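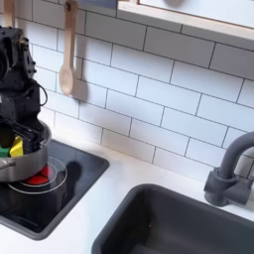 Wie kommt die Farbe ins Papier?

Papierschöpfen, Drucken, Stempeln: Beim Basteln mit Papier geht es fast immer auch um Farbe. Beim Marmorieren wird die Farbe aber nicht mit dem Pinsel aufgetragen. Sie schwimmt auf einer Flüssigkeit, und das Papier holt sie dort ab. So entstehen Muster mit Adern, Wellen und Kringeln, die ein bisschen an Marmor erinnern. Marmor ist ein Gestein, daher kommt der Name.

Warum schwimmt die Farbe?

Wenn du einen Tropfen Wasserfarbe in ein Glas Wasser fallen lässt, sinkt er nach unten und verteilt sich. Nach kurzer Zeit ist das ganze Wasser leicht gefärbt. Zum Marmorieren taugt das nicht. Deshalb rührt man zuerst einen Schleim an, den man Grund nennt. Er besteht aus Wasser und einem Pulver, das oft aus Algen gewonnen wird. Der Grund ist dicker als Wasser, etwa wie dünner Kleister. Er muss 12 Stunden stehen, damit die Luftblasen verschwinden.

In die Farbe kommt ein Mittel, durch das sie sich auf dem Grund ausbreitet. Früher nahm man dafür Ochsengalle, die Verdauungsflüssigkeit von Rindern. Man kann sie bis heute kaufen. Ein Tropfen solcher Farbe wird auf dem Grund zu einem runden Fleck. Tropfst du eine zweite Farbe hinein, schiebt sie die erste zur Seite. Die Farben liegen dann nebeneinander und mischen sich kaum.

Wie entsteht das Muster?

Die einfachsten Muster bestehen nur aus Tropfen. Man nennt sie Steinmarmor. Zieht man mit einem Holzstäbchen Linien hindurch, werden die Tropfen lang und spitz. Für feine Muster gibt es Kämme mit Zähnen aus Draht oder Nadeln. Akua Ansah aus Arnach hat sich so einen Kamm selbst gebaut. Er hat 16 Zähne. Wenn sie ihn einmal längs durch die Farbe zieht und danach quer, entstehen viele kleine Bögen.

Und wie kommt das Muster auf das Blatt?

Man fasst das Blatt an zwei gegenüberliegenden Ecken an und lässt es langsam auf den Grund sinken. Dabei darf keine Luft darunter geraten, sonst bleibt an der Stelle ein weißer Fleck. Die Farbe haftet sofort. Dann zieht man das Blatt über den Rand der Wanne ab, spült es vorsichtig mit Wasser und hängt es auf.

Damit die Farbe beim Spülen nicht wieder abläuft, wird das Papier vorher mit Alaun bestrichen. Alaun ist ein Salz, das die Farbe am Papier festhält. Angerührt wird es von Erwachsenen. Es darf nicht in die Augen kommen und nicht in den Mund.

Gibt es jedes Muster nur einmal?

Ja. Nach dem Abziehen ist die Farbe vom Grund fast verschwunden, und man muss neu tropfen. Geübte Leute können ein Muster sehr ähnlich wiederholen, aber ganz gleich wird es nie.

Wofür braucht man Marmorpapier?

Vor allem Buchbinder verwenden es. In alten Büchern findest du es oft gleich hinter dem Einbanddeckel. Dieses Blatt heißt Vorsatz. Du kannst auch Schachteln damit bekleben, Hefte einschlagen oder Karten daraus machen.

Wörter zum Merken

Grund: die dicke Flüssigkeit, auf der die Farbe schwimmt
Alaun: ein Salz, das die Farbe am Papier festhält
Vorsatz: das Blatt zwischen Einband und erster Buchseite

Text: Comfort Agbeko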